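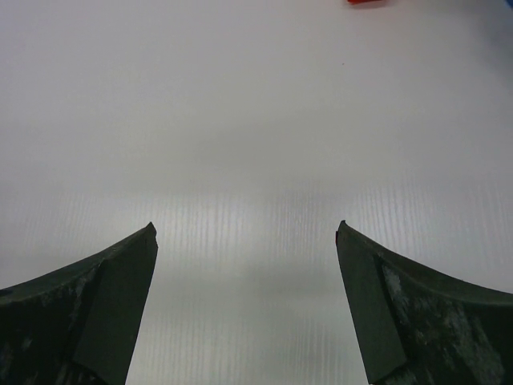

What does it take to build a two-arm laundry folder in a shared workshop?

A bench you can leave set up, a box with pale walls, two arms on one rail, and a lot more evenings than you planned for. The arms were the easy part to get. Most of the work has been cables, fingers and cloth.

I said I'd write this build up as a thread, so I'm doing it now while the notes are still readable. October 12, 2022.

The project is called Nulletti. It lives on the back bench at Zutosance, the shared workshop I pay into. Amra Stoyanova has the bench next to mine and does most of the printing for it. I do the wiring and the code.

The goal is small. Take one item off a heap of clothes, lay it out, fold it, put it to one side. Then take the next one. No hangers, no socks, no fitted sheets.

The enclosure went in first. Before that the cameras saw the whole shop, and every time a person walked past in a dark hoodie the cloth finder tried to find them. Three plain walls fixed it in one evening.

Lighting came next. We had one strong lamp on an arm and it put a hard shadow beside every fold. The software called each shadow an edge. Now the light is soft and comes from overhead. The work surface washes out in some of the close views and I can live with that.

Each arm has its own small camera near the gripper. One more camera is fixed and sees the whole table. The close ones are for picking the grab point. The fixed one decides which arm should go.

Now the heap. The heap has been harder than the folding.
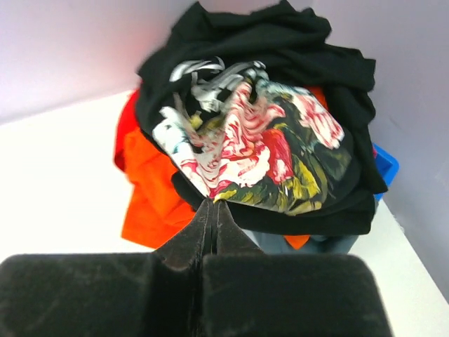 Folding a shirt that is already flat is mostly a matter of going to the right points in the right order. Getting one shirt off a heap, and only that shirt, is a different job. Sleeves go under other things. Hems hook on buttons.

Our first rule was "grab the highest point." It worked on towels. On clothes it picked up two items at a time, over and over.

The rule now is to find a patch of a single color or a single print, look for a ridge inside it, and pinch the ridge. Then lift a little and stop. If the weight on the arm is too high, let go and try another spot.

I logged 202 pick attempts last week with the old fingers, before the change I describe further down. 30 of them came up with two items. I had expected worse. Most of the doubles were dark clothes lying on other dark clothes.

The fingers have gone through 7 versions. I kept all of them in a coffee can and I'm glad I did. We went back to the shape of an older one for the current tips.

Version one was blunt, like a pair of salad tongs. It pushed the cloth away. The later ones got narrower toward the tip so they can get in under a fold.

Amra wanted a softer tip with a rubber cap. We tried it. The cap grabbed well and then would not let go of knits, so it came off again.

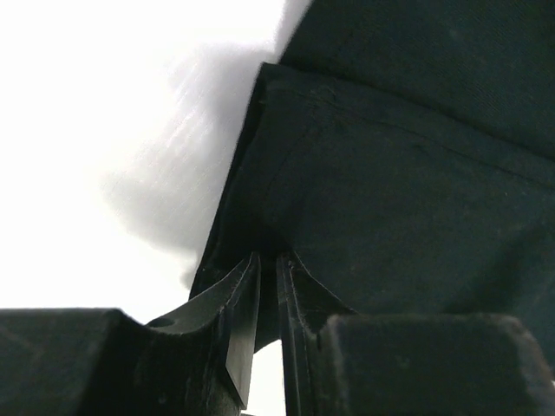
Dark cloth is the current problem. The finder needs some difference in brightness to tell one layer from the next, and black or near-black fabric gives it very little to use. What helps is getting the camera close. At that distance a very dark green piece that looks like one flat shape from the fixed camera shows its fold as a ridge with a bit of shadow under it, and you can pick out the faint seam line a little way below. The lint shows up too, and I have started to treat lint as useful, as it gives the software something to track when the cloth moves.

So the order for dark items is now: go in close, look, back off, decide, go in again. It adds two moves to every pick. It is slow. It also means far fewer grabs that miss.

Cables. Keep them loose enough for the full reach and tied down enough that they don't drag through the clothes. Ours are purple because that was the spool Amra had. We used small cable ties and left long loops at the joints. The first set was too short and pulled a connector out in February.

If you build one, move each arm by hand through its whole range before you tie anything. Then do it again with the ties on. I skipped the second part.

The rail was a good decision. We had the arms clamped to the bench separately at first and they shifted every time the table got bumped. With both of them on one rail the distance between them stays put and I recalibrate much less.

The controller boards are Nureck, bought secondhand. The power supply is a Macaraeg unit that another member was getting rid of. Both have been fine. Label your power leads.

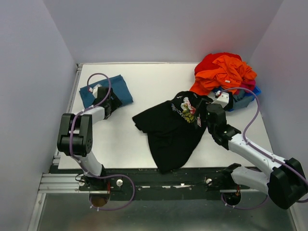 Running both arms at once is what I'm working on now. For a long time one arm waited while the other finished. That was safe and dull to watch. Each side now has its own zone, and there is a strip in the middle that only one arm may enter at a time.

The strip is a simple lock in software. The arm asks for it, gets it or waits, and gives it back when it leaves. I had two bad stops in the first evening from an arm that never gave it back. There's a timeout on it now.

Things I'd do differently. Buy more old clothes at the start and mix the fabrics. We trained on towels for too long and had to redo a lot of it when we moved to T-shirts.

Also, write down every change to the fingers with the date. For a while I couldn't match my logs to the version that was on the arm, and those logs are no use to me now.

Next on the list: a better way to tell when a fold is good enough to leave alone. At the moment it will keep fussing with one corner until I stop it.

A few people asked for the finger files. Amra is cleaning them up and wants to fix the screw spacing first. I'll add them to this thread when she sends them over.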